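Shelf pin

A shelf pin, also called a shelf support or shelf peg, is a small fitting that holds a movable shelf inside a cabinet or bookcase. One end sits in a hole bored in the side panel or divider, and the other projects into the compartment and carries the shelf board. A shelf normally rests on four pins, two at each end. Long boards may have an additional support at the back.

Types

The plain pin is a short cylinder with a collar that limits how far it enters the hole. The spoon pin has a flattened end that gives a wider bearing surface. Bracket pins are L-shaped and may include a screw hole for fastening the board from underneath. Locking pins hold the board between two arms and resist tipping when a load is placed near the front edge. Sleeved pins are used with a metal or plastic insert, which protects the hole in softer panel materials.

Hole layout

Holes are bored in vertical rows, one near the front of the panel and one near the back. Equal spacing allows a shelf to be moved up or down in fixed steps. The rows on facing panels must start from the same reference edge, or the shelf will rock. When a divider carries shelves on both sides, the holes are either bored through or offset so that pins from opposite sides do not meet.

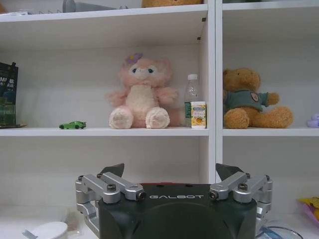
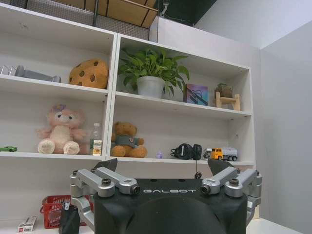
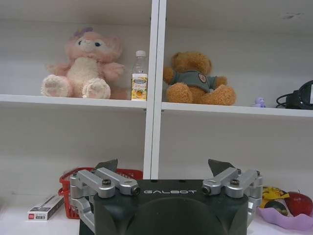

White shelving units with vertical dividers

Loading

The load on a shelf is passed to the side panels as a downward force at each pin. Failure of the pin itself is uncommon in metal types. More often the hole stretches into an oval, the pin tilts, and the board slides off. The board may also sag between its supports, and sag rises steeply with span. Cutting a wide cabinet into narrower compartments reduces it without the use of a thicker board.

In a bench study at the Limwood workshop, Efua Sarpong and Engelbert Leitner loaded 18 pairs of panels until a pin moved. The sleeved holes held longer than the bare ones in all but four pairs. The authors noted that hole depth had been kept constant and that shallow holes were not studied.

Installation

Holes are bored with a template or a multiple-spindle machine. A depth stop prevents the bit from breaking through the far face. Pins should fit by hand pressure. A pin that needs a hammer can split the panel edge, and a loose one should be replaced with a larger size or fitted with a sleeve.

See also: Cabinet making; Shelf standard; Dowel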